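Ticket 310: Booking system drops everyone at the same time every night
Site: Drusport Aquatic and Squash, front counter
Product: Fludo Bookings, desktop client
Priority: Low (raised to High by customer, lowered by us, raised again by customer)
Status: Closed, grudgingly

Reported problem

Customer says Fludo logs out every terminal in the building at 8:04 pm. Squash players arriving for the quarter-past courts can't be checked in, so they form a queue and discuss it. The counter has been told to write names on paper. The paper has been lost twice, which is a better record than the software's.

Error text, copied from the customer's email: "Session ended. Please contact your session." We have asked Fludo what this means. Fludo has asked us where we saw it.

Step 1. The usual

Restarted the client. Restarted the terminal. Restarted the router, which knocked out the pool's music and produced a separate complaint, then a request that it be left off. Dropout occurred at 8:04 as normal.

Step 2. Blame the network

Ran a continuous ping from the counter to the gateway for a full evening. No losses. Ran another to Fludo's server. No losses there either, and a response time most of us would be proud of. The network has been cleared of all charges and would like an apology.

Step 3. Blame the clock

All terminals were keeping correct time except the one in the café, which believed it was September. Fixed the date. The café has since discovered that its loyalty cards expired. Ticket opened separately and assigned to someone else, with my compliments.

Dropout at 8:04.

Step 4. Ask the vendor

Fludo support, first reply: please clear your cache. Cleared it.
Second reply: please clear your cache. Sent a screenshot of the cleared cache.
Third reply: thank you for clearing your cache, this case is now resolved. Reopened it.
Fourth reply came from a different desk, and it had been written by a person who had read the email. They asked how many members were on the nightly renewal list. There's a limit of 400 in one batch. Nothing in the manual mentions it, although the manual does devote a page to changing the colour of the toolbar.

Step 5. Look at the renewal job

This was the first useful thing anyone had done, so credit to the fourth desk. The renewal job is set for 8:00 pm. It takes 4 minutes to get through the list, reaches the limit, panics and ends every open session, its own included. Next evening it starts over from the top. Members near the end of the alphabet haven't had a renewal notice since the club passed the limit, and have been swimming for nothing. None of them rang to report it.

Asked Drusport who picked 8:00 pm. The answer was that it had come that way from Flullham, the sister club, whose settings were copied across when the system went in. Flullham closes at seven.

Step 6. Rule out the hardware anyway

Customer remained convinced that the old tower behind the counter was at fault, on the grounds that it hums. Pointed out that all the terminals drop together. Customer pointed out that it hums. I have learned to pick my battles, so the humming got a paragraph in the report and a swap unit went on the quote as optional.

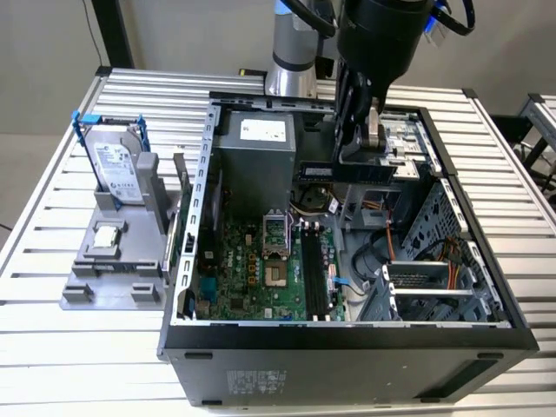

Step 7. The fix

Split the renewal list into two batches, A to L and M to Z, each well under the limit. Moved the first to 2:00 am and the second to 3:00 am, when the courts are quiet. Left the automatic log-out setting alone, having read its description in the manual three times and understood it less on each pass.

Watched the counter from 7:55 pm with a cup of tea. 8:04 came and went. The squash players checked in and had nothing to talk about.

Step 8. Side effects

The M to Z batch ran properly for the first time in ages and sent out every overdue notice it had been saving up. 31 members replied to the club's general inbox before breakfast. Several used capital letters. Customer asked whether the notices could be unsent. They cannot. Suggested an apology email, and suggested it go out in two batches.

Customer also asked whether the old time could be put back until things calmed down. Declined, politely, in writing.

Notes for whoever gets this next

Chaiyaporn, the other club on our books with Fludo, has the same settings and will hit the same limit once its summer memberships go in. Change the batch times before they ring.

Don't clear the cache. It's clear.

Closed 12/31/20. Customer satisfaction survey returned with one comment: "Still hums."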